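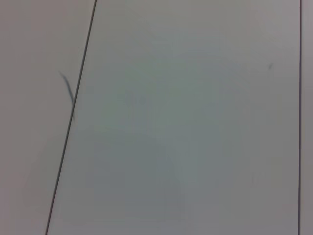
1. Present and apologies

Present: Higinio Ocampo (chair), Tín Lục (minutes), Faustino Nava, Braulio Medrano. Tiburcio Serrano sent apologies, followed by four emails on matters he would have raised had he been here. These have been taken as read, and by two of us they had been.

2. Minutes of the January meeting

Agreed, with one correction. Faustino did not "storm out" during the discussion of slug pellets. He left briskly to move his car.

3. Matters arising

The padlock on the Prendell Lane gate has been replaced. The new code was sent to all plot holders and then, by Braulio, to everybody on the Wurnau twinning list as well. The code will be changed again. Visitors from Wurnau remain welcome by the usual route, through the gate, when someone lets them in.

The missing wheelbarrow is still missing. A different wheelbarrow has appeared. Higinio proposed that we stop asking questions, and this was carried.

4. Money

Balance at the bank: £3,831. Owed to us in unpaid rents: £265, most of it from people who spoke at length last month about the need for a new water tank. Tín will write to them again, this time without the smiley face.

Faustino asked if the seed order could be paid in two parts. It could. He then asked if it could be paid in three, and was told it could be paid in two.

5. Water tank

Two quotes received. The cheaper, at £1,371, covers the tank, the stand and delivery to the gate. It does not cover getting the tank from the gate to the top of the site, a distance the supplier described over the phone as "your end of things". Braulio knows a man with a trailer. Higinio asked if this was the same man as last time. It was. The second quote will be looked at again.

Decision put off to the next meeting. Plot holders at the top end should go on carrying cans, and should please stop leaving them on the path to make a point.

6. The Huerta plots

The Huerta end still floods after heavy rain. Faustino has dug a trench, which has moved the water very efficiently on to Tiburcio's onions. This was the subject of email two, and also of email three. Faustino is to extend the trench as far as the ditch and to speak to Tiburcio in person, in that order.

7. Open day

Last year's stall sold all its jam and one marrow. The marrow was bought by Higinio. It was agreed to have fewer marrows.

Tín suggested a prize for the best-kept plot. There followed a long discussion of who would judge it, during which it became clear that each of us trusted only one person with the job. An outside judge will be found. Entry will be 50p, and children's plots go in free.

8. Hoketura squash

Braulio reported on the Hoketura, which he grew from saved seed and has mentioned before. It keeps well, he says. He had brought one along. It had kept well. He would like 15 plot holders to grow it this year so that results can be compared. So far he has himself, and his sister if she is given a plot.

9. Any other business

Bonfires: still no, including small ones, and including ones described as barbecues.

The hedge by the lower gate needs cutting before the birds start nesting. Faustino and Higinio will do it, with Faustino's shears and Higinio's ladder, each having declined to lend his to the other.

Email four concerned the length of meetings. It was read out in full.

Meeting closed at ten past nine.

Actions
Tín: rent letters, new gate code, ask round for a judge
Faustino: trench, then Tiburcio
Braulio: ask the tank supplier about the top of the site; send the gate code to nobody
Higinio: ladder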